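Search this book Go

Chapter 4: How Memory Plays Favorites

By Hajnalka Bozsik
July

When I was 17 I memorized my locker combination, my best friend's phone number and the entire seating plan of my French class. I can still give you the phone number. The combination is gone, and the seating plan left me the week after the final exam. I didn't pick which one to keep, and I've been a little annoyed about it ever since!

This chapter is about that kind of picking. In Chapter 3 we looked at how something gets into memory in the first place (attention, mostly, plus a bit of luck). Now I want to talk about what happens next, because plenty of things get in and then slip right back out again, and we'd all like to know why.

Let's start with a word you'll need: consolidation. It's the slow process by which a fresh, wobbly memory becomes a steadier one. Sleep helps it along. So does coming back to the material later, especially if you make yourself pull it up from memory before you peek at the page. Psychologists call that retrieval practice, and I call it the thing my students groan about every fall.

I used to run a small exercise with my evening class in Karkovik. I read out a list of made-up town names - Eltard, Skanirus, Lindholm and so on - and then we talked about lunch for a while. When I asked for the list back, Lindholm came home nearly every time. It sounds like a place you might have driven through, so it has something to hook onto. Skanirus has to hang in the air all by itself, poor thing. Try it on your family, and use your own names if mine are too silly.

The hooks matter a great deal. A new fact that connects to something you already know has several roads leading to it, so if one is blocked you can take another. A fact on its own has a single road, and it grows over fast. You'll see this again in Section 4.3, where we get to experts and why a good chess player can glance at a board and rebuild it.

Then there are the memories that live in your hands. Tying a shoe, typing a password, backing a car into a tight spot: you can do them, but try explaining them over the phone to someone who can't! This is procedural memory, and it keeps its own rules. Talking about a skill will only take you so far, and at some point you have to pick the thing up.

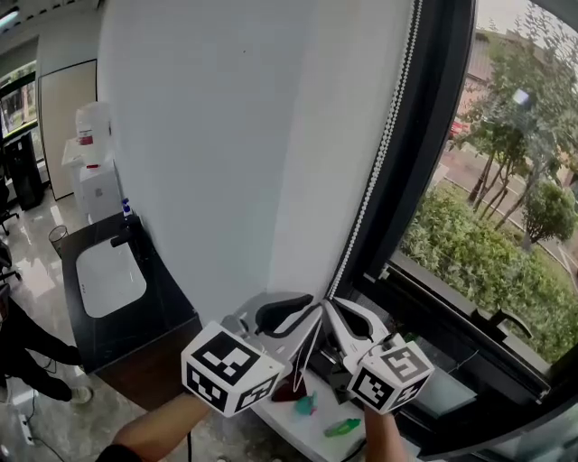 Hands and tools

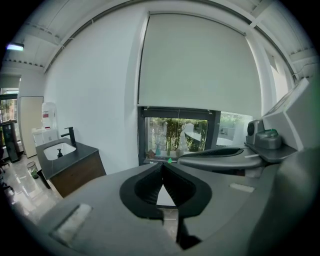 4.1 Before You Read On

Close the book for a minute and write down whatever you remember from Chapter 3. Messy is fine, and so is half a sentence. Keep the page somewhere safe (mine always end up in a cookbook), as we'll come back to it in Section 4.5 when we draw your forgetting curve.

Questions about this chapter? Contact the author | Copyright Hajnalka Bozsik | Back to top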